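About Wemska

Wemska is a small automation workshop with a soft spot for old desktop computers. We teach robot arms to do the fiddly jobs inside a computer case, the ones that usually call for small fingers and plenty of patience. Araba Wumbei started the shop with 2 benches and a borrowed office chair, and she still runs every open day herself.

Open days are the first Monday of the month, and we love them! Visitors stand right by the worktable while the arm works over an open tower.

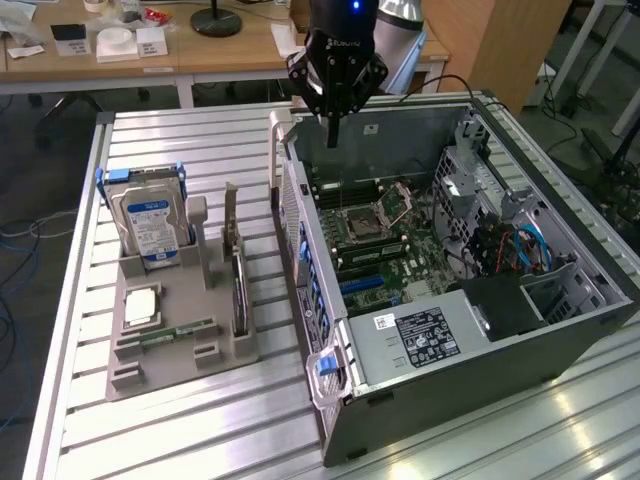
Our parts trays are 3D-printed in house. Each part gets its own spot, so the hard drive, the processor and the memory module are always where the program expects to find them (we went through a lot of tray designs before Stumik, our current one, and we still argue about the next). In June we had 10 students from the Boateng evening program, and they kept us talking until well past eight.

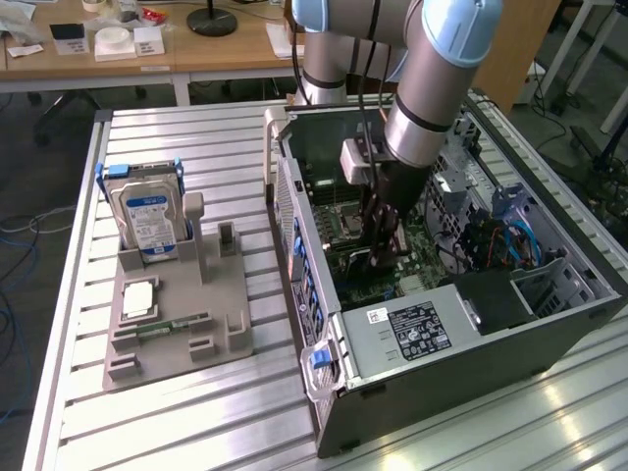 Ask us anything while you're in. People want to know how hard the fingers squeeze, what happens when a part sits a little crooked, whether they can press the stop button. Yes, you can press the stop button. Our Haltix test log has almost 3,000 entries by now, failed tries included, and we're happy to scroll through it with you.

Doors open at 4 p.m. Come in by the side entrance, Room 642.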